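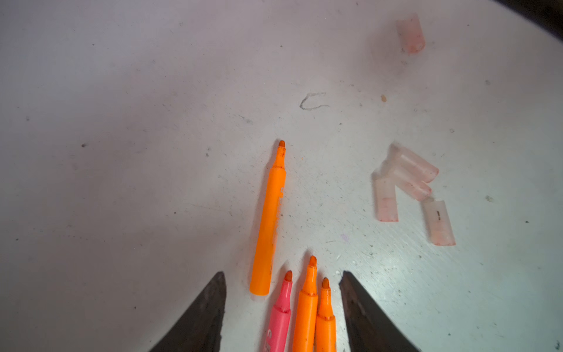 Handout 4: What sticky notes and whiteboards do to a meeting

Reading for this week: the first two sections of the Rengifo packet, and the Motby case (pages 17 and 18).

Most of you have sat in a room where a person with a marker asked everybody to "get their ideas out." The claim behind this is old and very popular. Groups, we are told, come up with more and better ideas together than the same people would alone. I would like you to doubt that for the length of one class.

1. What is being claimed

There are two claims, and they usually get mixed up. One is about quantity: a group shouts out more ideas. The other is about quality: the ideas are better. A full whiteboard is evidence for the first at most. Édgar Rengifo slides from one to the other in his second section and doesn't seem to notice. Mark the sentence where he does it.

2. Compared with what?

A group of six will nearly always beat one person. So what? The fair test is six people in a room against six people working apart, with their lists pooled and the repeats crossed out. When you read a study, look for this first. If the comparison is missing, you can skip the charts.

3. Why talking might get in the way

Only one person can speak at a time, and the rest either wait and forget or stop listening so they won't forget. People also hold back in front of the boss. And some coast – you know who you are. None of this is exotic. A decent theory of group work should start here, and the Taton workbook gives it half a page.
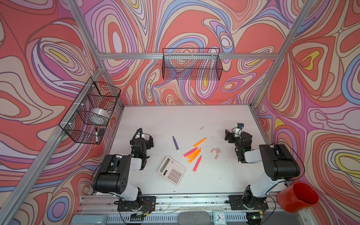
Still, I don't want you to swing too far the other way. A meeting may do other useful work, such as getting people to accept a plan they would have ignored in an email. That is a fair argument, but it is a different argument, and anyone making it should drop the word "creative."

4. The Motby case

Motby ran idea sessions through the spring and reported 1332 ideas. The report calls this a success. Yhon Yupanqui, who wrote the reply in your packet, asks how many were repeats and how many were ever tried. The company answered the first question only: 800 were left after sorting. I find the silence on the second more interesting than the number. Note too that Motby had no group working alone, so even the 800 tells us very little.

5. For discussion

Pick one side and come ready to defend it.

Was Yupanqui fair to Motby, or did he ask for a study when the company only meant to write a newsletter?

What result would make you give up your own view of group work? Write it down before class – one sentence is enough. "More research" does not count.

Cilia and Taipe, the two shorter cases, move to next week. Short response due at the start of class, one page, on paper.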